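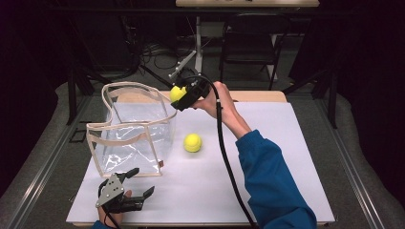 Reseñas · Organización y almacenaje

13 de mayo de 2025 — Othmane Belkadi

Tiempo de lectura: 4 minutos

Bolsa transparente Bemell con ribete beige: valoración tras una temporada de uso en sala

El servicio de equipamiento del Centro Deportivo Municipal Pacheco tiene a su cargo la compra y el control del material pequeño que se emplea en las clases dirigidas y en la escuela de tenis. En agosto se incorporó al inventario, con la referencia 3205, la bolsa transparente de Bemell, adquirida a través del distribuidor Etside. La presente reseña recoge la valoración de la unidad técnica y se dirige a otros centros que estudien una compra similar.

Descripción del producto

Se trata de una bolsa de plástico transparente con forma de caja y abierta por arriba. El borde superior y las aristas verticales van rematados con un ribete de tela de color beige, y cerca de la esquina inferior derecha lleva una pequeña pestaña marrón. El modelo adquirido carece de tapa, de cremallera y de asas. El fabricante lo suministra plegado, en un sobre de cartón, sin más instrucciones que una hoja con recomendaciones de limpieza.

El uso previsto en nuestro caso era sencillo: tener a mano las pelotas de tenis durante los ejercicios de coordinación en mesa y devolverlas al almacén al terminar el turno. Se pidieron 12 unidades para las dos salas.

Visibilidad del contenido

Es el punto fuerte del artículo. El amarillo verdoso de una pelota de tenis se distingue a través del plástico desde el otro lado de la sala, y el monitor comprueba de un vistazo si el material está recogido. Con los cubos opacos de Gokent que se utilizaban antes era necesario acercarse y mirar dentro. Conviene advertir que el panel frontal produce reflejos con la iluminación de techo; en las mesas situadas bajo los focos el contenido se aprecia peor de frente que desde arriba.

Estabilidad y forma

La bolsa se sostiene de pie sin ayuda, incluso vacía, sobre una superficie lisa. Ahora bien, no es un recipiente rígido. El plástico se arruga con facilidad y el borde superior tiende a ceder hacia dentro por alguno de sus lados, de manera que la abertura queda ondulada. Para depositar una pelota desde arriba no supone un impedimento serio, aunque obliga a apuntar mejor en el lado vencido. Las personas usuarias con menor destreza manual lo notan, y así lo hizo constar Valeriano Segura, responsable de las sesiones de motricidad, en su informe de seguimiento.

Las arrugas de transporte se atenúan si la bolsa se deja abierta y con algo de peso en el fondo antes del primer uso. No llegan a desaparecer por completo. Quien busque un acabado impecable —una vitrina, un mostrador de recepción— debería considerar otra opción.

Costuras y resistencia

El ribete cumple su función. En las unidades revisadas no se han detectado hilos sueltos en las aristas verticales. En dos de ellas se observó un ligero oscurecimiento de la tela en el borde superior, la zona por la que se agarra habitualmente; el beige es un color poco sufrido para este destino y sería deseable que Bemell ofreciera una alternativa en gris o azul marino. El plástico se limpia con un paño húmedo y jabón neutro. Se desaconseja el estropajo, que deja marcas permanentes.

Almacenaje

Vacía se pliega hasta quedar casi plana y puede guardarse en un cajón, ventaja considerable frente a los cubos, que solo admiten el apilado. El plegado repetido por las mismas líneas marca el plástico, por lo que en nuestro almacén las bolsas en rotación permanecen montadas en la balda inferior y únicamente se pliegan las de reserva.

Precio y suministro

El pedido completo ascendió a 200 euros, portes incluidos, con cargo al expediente 876. La entrega se efectuó en plazo y sin incidencias. Una unidad llegó con la pestaña descosida y Etside la sustituyó sin coste.

Valoración

La unidad técnica considera adecuada la bolsa para material ligero y de uso frecuente: pelotas, cintas, picas cortas de espuma. No la recomienda para objetos pesados ni para actividades en las que la abertura deba mantener una forma constante. Para estas últimas se ha solicitado a Bemell información sobre un posible aro de refuerzo, accesorio que por el momento no figura en su catálogo. La renovación del pedido queda prevista en los mismos términos, con la salvedad del color del ribete, si el fabricante amplía la gama.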